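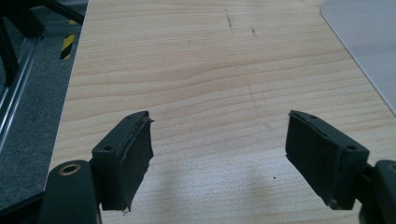
Replacing the finger pads on a hand-held gripper

The pads are the part of the gripper that wears out first. Everything else on the tool will outlast several sets of them. Changing a pair takes less than an hour of work, plus the time the adhesive needs to sit, and you can do it without taking the tool off its cable.

These instructions are for the two-finger hand-held tool we use at Plelham for recording pick-and-place work. The same fingers and pads are fitted to the arm in the Skirnero cell, so the steps from "Strip the old pad" onward apply there too. For the arm, lock out the cell first and follow the cell sheet for getting the fingers off.

When to change them

Look at the inner face of each finger with the gripper open. Fraying along the edges is normal after a few weeks and does no harm for a while. Change the pads when you find any of these:

- a lip that has lifted and curls away from the finger
- a torn or missing corner
- a shiny patch in the middle where the surface has gone smooth
- a pad that shifts when you push it sideways with your thumb

Change both sides even if one still looks good. A new pad is thicker than a used one, and with one of each the fingers no longer meet in the middle. The recordings will then show the object pulled to one side at every grasp.

We log the number of closes on the tool and put new pads on at 2000 whatever they look like. If you handle a lot of cardboard or unglazed pottery you will get there early. Soft items hardly mark them.

What you need

- pad sheet, black, adhesive-backed (Maruyama, bottom drawer of the parts cabinet)
- the cutting template, which hangs inside the cabinet door
- sharp knife and a spare blade
- steel rule
- plastic scraper
- isopropyl alcohol and lint-free wipes
- hex key for the finger screws
- the Flindura hand clamp, or any small clamp with soft jaws
- a marker for the finger tops

Do not use the metal scraper from the print bench. The finger blocks are plastic and it will gouge them. A pad laid over a gouge starts lifting at that spot within days.

Take the fingers off

1. Stop any recording and unplug the tool at the hub. The fingers should move freely by hand.

2. Open the gripper all the way and lay it on the table with the screw heads facing up.

3. Mark the left finger L and the right finger R. They look the same from above but they have settled against their own arms, and swapping them will throw off the alignment.

4. Each finger has two screws, one near the tip end and one near the arm. Loosen both a little before you take either one out. If you pull one completely while the other is tight, the block can twist and crack at the hole.

5. Lift the finger off. Keep its screws with it. They go back in the same holes.

Leave the brass inserts in the mounting arms alone. They are pressed in with heat and there is no reason to touch them during a pad change. If one turns when you put a finger near it, or sits proud of the plastic, set the tool aside and tell Hatice Demirtaş. A loose insert means a new arm.

Strip the old pad

Start at whichever corner is already lifting and peel slowly at a low angle. If it comes off in one piece you are lucky. Usually the top layer tears away and leaves a skin of foam and glue behind.

Wet the skin with alcohol, wait 4 minutes, then work it off with the plastic scraper. Push along the length of the finger and keep the scraper flat. Do the edges last, where old glue tends to build up into a ridge. That ridge is the usual cause of a new pad curling at the top, so run your fingernail along all the edges before moving on. If your nail catches, keep scraping.

Wipe the face with a clean wipe and fresh alcohol, and let it dry. After that, handle the finger by its sides.

Cut the new pad

Put the sheet on the cutting mat with the backing paper up. Lay the template on it and hold it down with the steel rule. Use a new blade and cut in one pass per side if you can. A dull blade drags the foam and leaves a ragged edge, and ragged edges are where fraying begins.

Round the corners very slightly. The template has square corners because it was made before we worked this out. Taking off just the point is enough – a pad with sharp corners gets caught on the lips of bins and boxes, and the bottom corner tears first.

Check the pad dry against the finger before you peel anything. It should stop just short of the edge on all sides. If it hangs over, trim it now.

Stick it down

1. Peel back a short strip of the backing paper at the arm end of the pad.

2. Line up that end with the finger and press it down. You can still lift it once if it is crooked. After the second try the adhesive is spoiled and you should cut another.

3. Pull the rest of the backing away a little at a time, pressing toward the tip as you go so that no air gets trapped.

4. Roll the edges hard with your thumb.

5. Put the two fingers together, pad to pad, with a piece of the backing paper between them. Clamp lightly. The foam should be held and barely squeezed.

6. Leave them for 8 hours. Overnight is easiest. The adhesive will feel firm long before that, but a pad put to work the same afternoon will creep toward the tip.

Nermina Stan has tried warming the fingers to shorten the wait. It works on the pad but it softened one of the blocks, so please don't.

Put the fingers back

Set each finger on its own arm and start both screws by hand. They should go in several turns without any force. If a screw binds right away, back it out and start again. It is easy to cross-thread these going in at an angle.

Tighten the two screws in turn, a bit on each, until they are snug. Stop there. The heads sit directly on plastic.

Now close the gripper slowly by hand. The pads should touch along their whole length at the same moment. If the tips meet first, loosen the rear screws half a turn, hold the gripper closed, and snug them again. If one finger sits higher than the other, something is under it, most often a crumb of old glue.

Check before use

Plug the tool in and run the open-close calibration. The closed reading will differ from the old one because the new pads are thicker, so the calibration must be saved. Skipping this is the most common mistake. The width shown on the screen will be off by the same amount in every recording until someone notices, and those recordings have to be corrected by hand.

Then pick up the 4 test pieces from the tray, one after another: the steel pin, the wooden block, the sponge and the playing card. Lift each one clear of the table, turn your wrist over and back, and set it down. Nothing should slip or rotate. If the card slips and everything else holds, the pads have finger grease on them. Wipe with alcohol, let dry, and try again.

Reset the close counter and write the change in the tool log with your initials.

Looking after new pads

Wipe them at the end of each shift with a dry cloth, and with alcohol only if they are greasy. Alcohol every day dries out the foam. Store the tool with the gripper open. Left closed for a weekend, the pads take a flat set and grip badly for the first hour.

A small lifted edge can be saved if you catch it early. Clean under it with a corner of a wipe, add a thin smear of contact adhesive with a toothpick, and clamp it. Once the lip has curled or picked up dust, regluing won't hold and you may as well start from the top of this page.

Last revised 7 March 2026 | Questions: Hatice Demirtaş, Plelham workshop | © Plelham | Back to top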